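Atelier de suture : les coussinets reviennent en décembre

L'atelier de suture Stunora reprend en décembre, le dimanche à 14 heures, dans la salle Wedel. Le groupe est limité à 24 inscrits, et chaque coussinet se partage à 2.

Le programme reste le même : points séparés, nœuds plats, brins coupés courts. On travaille incision par incision, avec un fil noir puis un fil bleu — les débutants suivent mieux leurs brins quand la couleur change. Un coussinet trop marqué peut encore servir pour les nœuds, ne le jetez pas.

Il reste environ 300 sachets de fil dans l'armoire Flakow. Merci de noter ce que vous prenez sur la feuille.

Inscriptions à l'accueil du bâtiment Abou Jaoude.
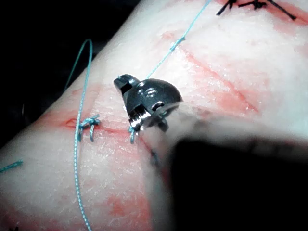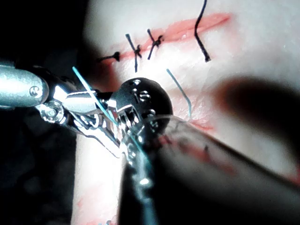
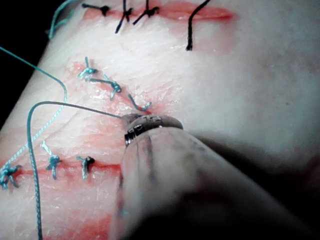
Atelier de suture, travail sur coussinet d'entraînement.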